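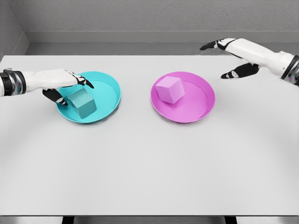

Home Recipes Garden Travel About

I've kept sourdough going for 14 months now, and last week I finally gave in and split my starter into two jars. One lives on plain white flour and the other gets the dark rye I buy at the Sowa mill shop (worth the drive, and the parking is free!). My big worry was mixing them up at six in the morning, before coffee, so I'm going for a color code like the cyan dish and the magenta dish up top, each with a cube to match. Blue lid, blue spoon, blue tape for the white one — pink everything for the rye.

The rye is the wild child so far. It climbed out of its jar twice in July, all over my nice Lekgate kitchen towel, and dried like cement. The white one is slower and smells like yogurt, and it makes a much better pizza crust.

I'm feeding both of them 2 spoonfuls of flour a day and baking on whatever morning I have 5 hours to hang around the house. Next up is a seeded loaf, if I can find my good pan — I think it's still in a box from the move.

Print this post | E-mail this post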